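# Equal Weight or Market Weight? A Test on a Small Stock Basket

Afiq Rondonuwu
Final report, Introduction to Investments
Jun 27, 2023

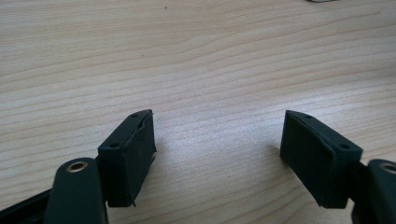
## 1. Question

Most index funds weight their holdings by market value, so the largest companies take up most of the money. An equal weight fund puts the same amount in each company and resets the amounts on a schedule. I wanted to know how much the choice of weighting matters when the basket is small, and how much of any difference is left after trading costs.

My first plan was to compare two real funds. I dropped it after the proposal stage. Two funds almost never hold the same stocks, so I could not have separated the weighting from the stock picking. Building both portfolios myself from one list fixed that.

## 2. Data

The course uses the Drondberg practice market, a set of 148 listed companies with daily prices, share counts and dividends. Prices are already adjusted for splits. From this set I took the 35 largest companies by market value on the first trading day and kept the same list for the whole test.

Two of the companies needed work before I could use them:

- Clinmont has a gap in its price record after a trading halt. I carried the last price forward until trading started again.
- Tshabalala has two share classes. I used only the class with the higher trading volume and left the other one out of the market value figure. This makes its weight in the market portfolio smaller than it should be.

Dividends were added to cash on the payment date and put back into the portfolio at the next rebalance. Cash earned nothing in between.

## 3. Method

I set up both portfolios in one spreadsheet with the same starting amount.

**Market weight.** Each holding was bought in proportion to its market value. After that, the only trades were to reinvest dividends.

**Equal weight.** Each holding got the same dollar amount. The portfolio was reset to equal amounts 4 times a year, with the last reset in December.

For costs, I charged 15 basis points on the value of every trade, buy or sell. The course handbook gives a range and this number is near the middle of it. I did not include taxes.

For risk I used the standard deviation of monthly returns and the largest drop from a high point to the next low point. I calculated both before and after costs.

## 4. Results

Before costs, the equal weight portfolio finished ahead of the market weight portfolio. The lead came mostly from smaller companies in the list, which rose more than the big ones in the second half of the test.

After costs the lead was smaller but did not disappear. The equal weight portfolio traded far more, and nearly all of its cost came from the resets. The market weight portfolio had almost no cost after the first purchase.

The equal weight portfolio was also the riskier one. Its monthly returns moved more, and its largest drop was deeper. When I divided the return after costs by the standard deviation, the two portfolios came out so close that I would not call either one better.

One stock had a large effect. Muralon was among the smallest companies on the list at the start and more than doubled. In the market weight portfolio it hardly showed. I ran the test again without it, and the equal weight portfolio then finished slightly behind after costs.

## 5. Limits

The list was fixed at the start and no company left the market during the test, so the results say nothing about how either method handles failures. The trading cost was the same for every stock, although small companies usually cost more to trade. That helps the equal weight portfolio. The period is also short, and one strong stock was enough to change the order.

I did not test other rebalance schedules. A yearly reset would have cut the costs and might have kept more of the gain from Muralon.

## 6. Files

The spreadsheet has separate tabs for prices, dividends, trades and results. The run without Muralon is on the last tab. Cells with carried-forward Clinmont prices are shaded yellow.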